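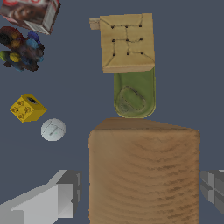
Week 8 - Trust, outreach and the health message
Public health module, notes from the session. Tutor: Mārtiņš Liepiņa

Blood pressure this week. Quick recap first: a screening offer only works if people take it up. Sounds obvious, gets forgotten in every budget.

Our case: Plakerier, a housing estate. 522 adults invited by letter for a free check. 129 came. Same letter, same clinic, same hours for everyone. So why the gap?

Reasons people gave at the door:
- clinic shuts before the late shift ends
- bad experience before, felt talked down to
- "I feel fine" (most common by far)
- letter looked like a bill

Note the second one. Past treatment matters, and a nicer leaflet wont fix it. Mistrust can be a sensible response to what happened to you or your mum. Write that down, it comes up in the essay.
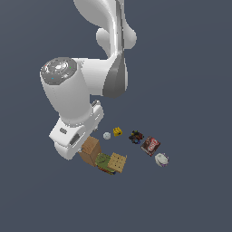
What the Dolico team changed

Moved the checks to the laundrette and the church hall. Same nurse each time - people want a face they know. Took the logo off the envelope. Trained local people to do the first chat, paid them properly for it.

Second round: almost 60 per cent of those who'd missed the first one turned up. Careful though. No comparison group, and a mild May, so easier to get out. Don't write "the laundrette caused it" in your essay, you will lose marks.

Terms to know: uptake, reach, gatekeeper, follow-up. Reach is who hears about it. Uptake is who comes. People mix these up evry year.

Follow-up is the weak bit. A high reading in a laundrette is no use if the GP appointment is weeks off.

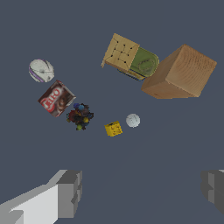
Who should give the result, the local helper or the nurse?
The nurse, in private. The helper can sit in if the person asks for them.

Reading for next time: Peixoto handout, first half only. Vastden group present first, then questions. Bring your uptake tables.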